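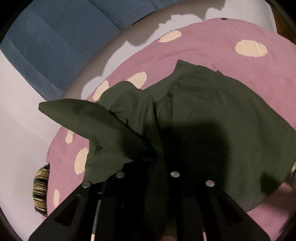

Can you compare two hand-held grippers properly at home, without a proper arm or a lab bench?

Mostly, provided you pick one dull job, do it the same way each time, and write the result down before you start having feelings about it. What you can't judge at home is how the fingers will behave once a real arm is swinging them, because your wrist is quietly cheating on their behalf.

I have been made to type that out so many times that it now goes at the top.

The dull job, in my case, is laundry. I've had the Dretemano and the Claden on loan from Lilibeth Rivera since August, and she'd like them back, so this is the write-up I promised her. Both are the squeeze-handle sort with a camera sitting behind the fingers looking down at whatever you're about to fumble. No motors. You are the motor. The idea is that you do the chore by hand, the camera records it, and later a policy learns to do it nearly as badly as you did.

I gave each gripper 100 grabs at a crumpled garment on top of other fabric. The rule was to pick up the top thing and leave the bottom thing where it was. Anyone who has watched a machine lift a shirt, the blanket beneath it and a sock belonging to neither will know why I care.

The Dretemano dragged up the under layer, or missed outright, 29 times. The Claden did it 20 times. I was all set to declare for the Claden until I noticed I'd done the Dretemano first and had simply got better at laundry. So I did another 72 with the order swapped every few goes, and the gap shrank to something I wouldn't bet a coffee on.

What did separate them:

Finger width. Broad fingers are lovely on thick folds. You push in either side of a mound, squeeze, up she comes. On a flat stretch they're hopeless, like picking a bus ticket off the footpath in oven mitts. The Claden has a narrower tip and wins on flat cloth. It then pokes straight through a loose knit, so swings and roundabouts.

Squeeze. The Dretemano trigger is stiff. By the end of an evening my forearm had opinions. The Claden is softer but has a dead patch at the start of its travel where you're pulling on nothing whatsoever, and you learn to pre-load it, and then the recordings all show a person twitching before every grab.

View. A wide lens bends everything near the edges, and I've stopped minding. The thing I do mind is shadow. With one ceiling light behind me, the tool throws a great soft black blot on the very bit of cloth I'm aiming for, and dark green cotton in shadow might as well be a hole in the ground. I moved a desk lamp to the far side and both grippers improved more than they had from any change of fingers. I tried four different pads before thinking of the lamp. Please don't tell Lilibeth.

Controller. Neither tool needs much of one, but you do want the trigger position logged alongside the video. I started on a Jetar board, which did the job until it got warm and began dropping samples in little bursts, usually in the middle of the only decent grab of the night. Kalkidan Teshome talked me onto the Grewal one. It's uglier, the plug goes in upside down relative to any sane expectation, and it hasn't dropped a thing. The config file lives in a folder called "new_old". I've left it there out of respect.

One tip if you're trying this yourself. Gathered seams are your friend. Puckered cloth gives the fingers something to bite, so if you always aim for the seam your numbers will look marvellous and your policy will be useless on a tea towel. I made myself shut my eyes and toss the garment fresh before each go.

Lilibeth wanted a single recommendation. Fine: the Dretemano body with the Claden fingers, which don't fit without a file and a bit of swearing. I've done one side. I'll do the other when my forearm forgives me, and then I'll bring the lot round, minus the pad I lost down the back of the couch.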